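Saengthong Technical Institute
Department of Applied Automation
Course Handout: Student Project in Household Manipulation
Unit 4: Setting Up and Running the Tableware Task
Instructor: Buppha Sombatkul

1. Purpose of the Unit

Students enrolled in the project course have completed the safety module and the introductory work on arm control. Unit 4 applies that work to a longer task, in which ordinary tableware is moved between storage places. Each team prepares the table, guides the arms through the task, records its runs, and submits a written report. The unit carries the largest share of the project grade.

Tableware has been chosen for good reason. Plates are thin and rigid, and they must be held near the rim if they are to stand upright in a rack. Mugs present a different problem, as the handle must be lined up with a peg before the gripper opens. A method that works well for one will usually need to be changed for the other, and teams are expected to discuss this difference in their reports.

2. Preparing the Table

The mat is laid first and smoothed flat. The dish rack, the mug tree and the tray are then placed according to the layout card issued to the team. Layouts differ from one session to the next, and a team may not return to an earlier layout in order to improve its results. Between the objects there must be enough open mat for an arm to come down without touching anything on the way.

Before power is applied, one member checks the cables at each joint and a second member repeats the check. Both sign the bench sheet. Cable loops should have enough slack for the full reach of the arm and should not rest against the tableware. 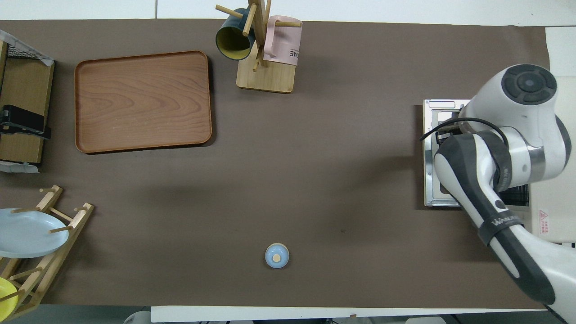
Several teams in the February group asked whether the layout card could be followed loosely, and Buppha Sombatkul replied that small differences in placement are welcome, provided that they are written down before the run begins and not afterward. A layout reconstructed from memory will not be accepted as part of the record.

3. Conduct of a Run

A run begins when the operator calls "start" and the recorder answers. It ends when the last object on the card has been released, or when the operator calls "stop." The following rules apply throughout.

Hands remain off the table while either arm is powered.

An object that falls stays where it has fallen until the run has been closed. The recorder notes the object and the stage of the task.

Only one arm carries an object at a time in the first part of the unit. The second arm may be moved into position near its next object — it may not close its gripper until the first arm has released.

Runs are limited to 600 seconds. A run that passes this limit is closed and marked as incomplete, which does not in itself lower the grade.

Each team records 14 runs. Of these, at least 9 must follow the assigned card without any change in the order of the objects. The remaining runs may be used to test a different order or a different grip.

4. Placing Plates

Placing a plate inside an appliance is the most demanding step on the card. The opening limits the angles from which the arm can enter, and the fingers need room to open once the plate is in place. Teams should plan the release before they plan the approach. A plate that has been brought in neatly but cannot be let go of must be carried out again, and most of the time lost in earlier terms was lost in this way.

The wrist should be turned while the plate is still outside the opening. Turning it inside brings the rim close to the walls and makes the position of the fingers hard to judge. The operator should pause before the final movement and ask the recorder, who has a different view, to confirm that the rim is clear.

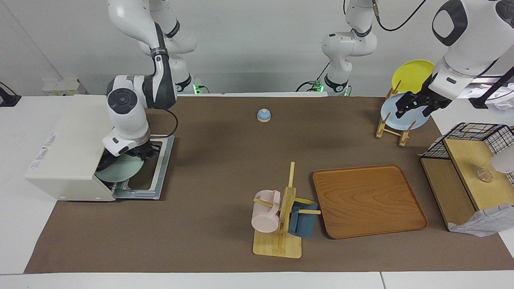

5. Records and File Names

Run files are saved to the Erport folder under the team name, the card number and the run number. Files with other names will be returned. Video and arm data are kept together, and neither is to be edited or shortened. The shared storage for each team is limited to 784 gigabytes, and teams are responsible for removing test files made before the first recorded run.

6. The Report

The report is written by the whole team and describes the layout, the order of the objects, the grips that were tried, and the failures. Failures should be reported in full. A team whose runs all succeeded should explain what it would attempt next.

Reports are due on March 21, 2026. Printed copies are left at the Pramavura Building, second floor. Teams wishing to be considered for the Piltley student showcase attach the entry form to the front of the report.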